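그릇을 줄이기로 했다

2018년 7월 8일 일요일

이사 온 뒤로 부엌 수납장을 한 번도 제대로 비운 적이 없었다. 오늘 오전에 다 꺼냈다. 겹쳐 쌓은 접시 사이에서 12월에 받은 영수증이 나왔다. 쿠스티코에서 산 국그릇 세트인데, 두 개는 상자에서 꺼내지도 않았다.

기준은 하나로 잡았다. 지난 계절에 한 번도 안 쓴 그릇은 내보낸다. 이렇게 하니 40개가 빠졌다. 손잡이에 금이 간 컵은 버리고 나머지는 동네 나눔 게시판에 올렸다. 글을 올리고 10분 만에 드라코스 접시를 가져가겠다는 연락이 왔다.
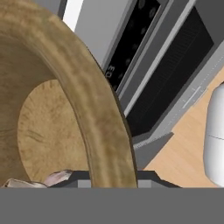 안쪽 바닥이 평평한 갈색 그릇

남긴 것은 밥그릇, 국그릇, 넓은 접시 몇 장, 큰 그릇 하나다. 큰 그릇은 나물 무칠 때도 쓰고 상추 담을 때도 쓴다. 뚜껑 없는 반찬통은 좀 고민하다가 같이 내놓았다. 찬장 위 칸은 아직 비어 있는데 당분간 그대로 둘 생각이다.

수납장 바닥에는 종이를 새로 깔았다. 칼타르에서 파는 선반용 종이인데 가위로 자르기가 생각보다 번거로웠다. 모서리는 조금 떴다. 다음 주에는 양념 칸을 정리할 예정이다. 유통기한 지난 후추가 벌써 두 통 보인다.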